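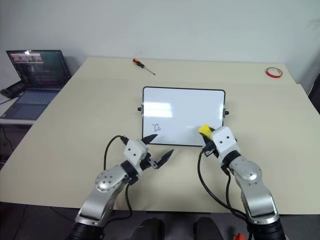
Opening

Good morning, and thank you for coming in on a Monday. (Wait for the back rows to settle. The doors at Hullinden are heavy and people will still be drifting in for a minute or two, so don't rush this part.)

I'm going to talk this morning about handwriting, which I know sounds like an odd thing to bring to a room full of people who run reading rooms and adult classes. I've been teaching grown people to write by hand for a good many years now, first in evening classes and then in the daytime program at Sorel, and I've come to love it in a way I never expected when I started. I'd like to pass a little of that along before lunch, and I'd like you to leave with two or three things you can try on your own tables next week.

Say the date of the handout out loud, as there's an older version going around: Monday, February 26, 2018, at the bottom of the first page. If yours doesn't have that, raise a hand and we'll swap it.

How I got into this

Tell the grocery list story. Keep it short this time! At Druvance it ran to ten minutes and I had to drop the whole section on pens.

The story, for when I lose my thread: I went shopping with a list I had written myself the night before, and I stood in the aisle and could not read the fourth thing on it. I could see it started with an S, or maybe a G. I bought sponges. We needed ginger. And I remember standing at the kitchen counter that evening and thinking, well, I write notes to other people all day long, and if I can't read this, what on earth are they doing with it?

(Pause here. Somebody usually laughs, and somebody else usually says they have a husband like that.)

So I went looking for a class for adults and there wasn't one. There were plenty for children, and there was calligraphy, which is a beautiful thing but it's dessert, and I wanted bread. I ended up reading old penmanship manuals from the library, the kind with a drawing of a stiff gentleman at a desk on the inside cover, and I practiced at the kitchen table for most of a winter.

What grown-ups bring to the table

Most adults who walk into a class arrive a bit ashamed. They'll say "my writing is terrible" before they've taken off their coats. Some were scolded at school. Some were left-handed and made to switch. Some learned to write in another alphabet altogether and are doing something very hard with great patience, and they apologize for it, which always gets me a little.

I ask everyone to write the same plain sentence on the first day and put it away in an envelope. I don't read it. I don't correct it. They open it on the last day, and that's for them.

Please don't collect samples and pass them around. I did this my first year, thinking it would be friendly, and one woman never came back. I still think about her.

(If someone asks about the envelope sentence: any sentence will do. Mine is "The kitchen window looks out on the yard," and there's no magic in it. It has a few tall letters, a few that hang down, and it's short.)

Slowing down

This is the heart of the talk, so give it room.

When people want neater writing, they squeeze. They hold the pen harder and press down harder and make the letters smaller. You can watch the knuckles go pale. It feels like trying, and we were all raised to believe trying looks like that.

What I ask for is larger and slower. Much larger than feels sensible. A whole line of the letter a, each one as tall as your thumbnail, and slow enough that you could say the word "Sunday" while you make it. Then a line of d, which is only an a with a tall back. Then g, which is an a with a tail. By the end of the first hour they've met half the alphabet and most of them haven't noticed, because it was all the same round shape to begin with.

(Do the air drawing. Everyone, arm out, big round a in the air. Let them feel silly. It's good for the room.)

I want to say something about speed, too, as the question always comes. People say, that's lovely, but I have to take notes on the phone, I can't stop and draw an a. And of course you can't. I tell them to have a slow hand for practice and to leave the phone notes alone for the first month. After a while a little of the slow hand leaks into the fast one. You can't push it. It's like bread dough in a cold kitchen, you go and do something else.

Pens, paper and the whole business of supplies

People love this section and it can eat the clock, so watch it.

Pens first. A plain ballpoint makes you press. A soft pencil or a gel pen lets go of the page more easily, and for a hand that tires quickly that makes a big difference. I keep a coffee can of mixed pens and let people try them all, and they get very attached to the one they choose. One group went through such a crisis over a certain green pen that I had to buy more.

Paper second. Wide lines. Wider than you think. If all you have is ordinary notebook paper, use two lines for every one, and skip a line in between. Unlined paper is for later, and some folks never want it, and that's fine too.

Wipe-off boards are good for the nervous ones. A mistake on paper sits there and looks at you, and a mistake on a board is gone with a sleeve. The drawback is that the surface is slick and the marker runs away from you, so the loops come out bigger and looser than you meant. I use boards for warming up and paper for the real practice. Don't let people judge their handwriting by what they did with a marker.

Chairs and tables. If the table is too high the shoulder comes up to meet it, and a raised shoulder is a tired shoulder. A folded coat on the seat will fix it most of the time. Feet on the floor, or on a phone book if you still own one.

(Left-handers: tilt the paper the other way, top corner toward the right. Show it. Then walk over to anyone who's left-handed in the front and turn their paper for them, if they're willing. I've seen people light up at this. All those years of smeared ink!)

The numbers, such as they are

I promised the organizers one slide with figures, so take a breath and get through it.

We've had 211 people through the daytime program at Sorel. The youngest group met for 7 weeks, and most now run longer, as people asked for it. Last year we held 44 sessions, counting the two that were mostly cake. And somebody at Carnegie, where we borrow the upstairs room, kept a tally of practice sheets we ran through their copier, which came to 3145, and then very kindly asked whether we might buy our own paper. We do now.

What those figures don't tell you is whether anybody writes better. I believe they do. I haven't measured it and I'd be wary of anyone who said they had. What I can tell you is that people start sending cards. I get more mail than anyone on my street.

Things that went wrong

Be generous with this part. People write down the mistakes more than anything else.

I once tried to teach joined-up writing to everybody, from the first week. Half the room had never joined a letter in their lives and didn't want to start. Now I teach clear separate letters first and let the joins come to whoever wants them.

I played music. I thought it would be calming. It turns a quiet room into a room where three people are thinking about the song.

I gave homework and called it homework. Attendance dropped the very next week. Now I hand out a postcard with a stamp already on it and say, send this to someone. It's the same amount of writing and they do it gladly.

I let the June session run outdoors, on picnic tables, because the weather was so lovely. There was wind. I'll leave it there.

Getting a group going

Start small. One table is enough. Same hour each week, same room if you can manage it, and put the pens out before anyone arrives, so that nobody has to walk in and wonder what to do with their hands.

Ten minutes of shapes. Ten minutes of one letter family. Then the rest of the hour for writing something real, a recipe or a letter or the name and address of a cousin you've been meaning to write to. Leave some time for talking. There will be talking whether you leave time or not.

Ask people what they want to be able to write. I've had answers I would never have guessed: a label for a jam jar, a note in a lunch box, a name in the front of a Bible. Work toward that, whatever it is.

(If there's time, pass out the postcards now. They're in the blue folder under the lectern. Stamps are already on. If time is short, leave them by the door with the sign-up sheet.)

Questions

Repeat each question into the microphone before answering it. Likely ones: shaky hands (thicker pen, bigger letters, shorter sessions, and talk to whoever looks after their health if it's new), whether children can come along (yes, at their own table), and whether typing has made all of this pointless. For the last one, ask the room who has kept a handwritten letter, and wait for the hands.

Thank the hosts. Mention lunch is downstairs, and that the coat rack is on the left as you go out.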